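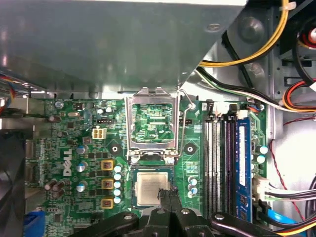 Trotby, August

Trotby Community Board > Home Office and Computers > Keep the old desktop or buy new?

fernhill_dad
I do the books for a small upholstery shop and we have a Dell desktop that has run the same invoicing program for years. The program was made by a company called Fidik that closed. It works fine. The computer is slow to start and my wife wants it gone before the busy season. A new one with a monitor is quoted at more than I want to spend. Do I fix up the old one or replace it? All it does is invoices, email and the parts spreadsheet.

marlow77
Replace it. You are running a business on a program with no company behind it. The slow computer is the smaller problem. If the drive dies on a Saturday with ten invoices due, what do you do?

fernhill_dad
I have backups. They go on a thumb drive.

marlow77
One thumb drive?

fernhill_dad
Two. One is in the same drawer as the computer.

Trinh Chu
I would not replace it yet. I kept an older desktop going at the fabric store and the only thing it needed was a solid state drive. Startup went from a coffee break to under a minute. The work took one evening, and most of that was copying files. Before you spend anything, open the program and find out if it can export your customer list. Fidik had an export under the File menu in the version I used. It makes a plain text file that any spreadsheet can open.

gus_on_pine
Agree with Trinh on the export. Disagree on the drive. Putting money into an old machine is how you end up with an old machine and less money.

Trinh Chu
A drive can be moved to the next computer. The money isn't lost.

gus_on_pine
If it fits the next computer. Some of the new small ones only take the stick type.

fernhill_dad
I found the export. It made a file with 2000 lines in it and the addresses are split over three columns for some reason. Is that normal?

Trinh Chu
Yes. Line one, line two, and city. You can join them later. Don't fix it in the original, save a copy first.

CPU question, since it came up in the other thread

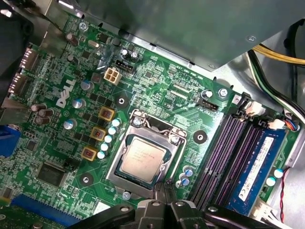

Re: Is a faster processor worth it for office work?

marlow77
No. For invoices and email you will not notice. Memory and the drive matter more. People buy a used chip, forget the thermal paste, and then post here asking why it shuts off.

kettle_b
I did a chip swap on mine and it was fine. Check the maker's list for your exact model first. The same socket doesn't mean the board will take it. Mine also needed a BIOS update before the swap, and I did it with the old chip still in.

gus_on_pine
It's still a waste for spreadsheets.

kettle_b
I didn't say it was for spreadsheets. I edit video of my kid's swim meets.

fernhill_dad
I'm not touching the processor. Back to the invoices. My wife now says we should pay for one of the monthly ones. She has been looking at Drornari and Ofori. Does anybody here use either?

marlow77
Ofori, for my brother's fencing company. It's OK. Printing is clumsy and you have to set the tax rate by hand for each customer. Read the cancellation terms.

Trinh Chu
Drornari let me import the customer list from a spreadsheet. Old invoices did not come over, only names and balances. I print the old ones to PDF and keep them in a folder by year.

gus_on_pine
Monthly fees forever, to do what he already does for free.

marlow77
It's free until it stops opening.

fernhill_dad
OK. I'm ordering the drive and I'll try Drornari with a few customers while the old program still runs. The second thumb drive is going to my sister's house. Trinh, did you have to type the balances in again or did they come over right?

Trinh Chu
They came over right, except for customers with a credit. Check those by hand.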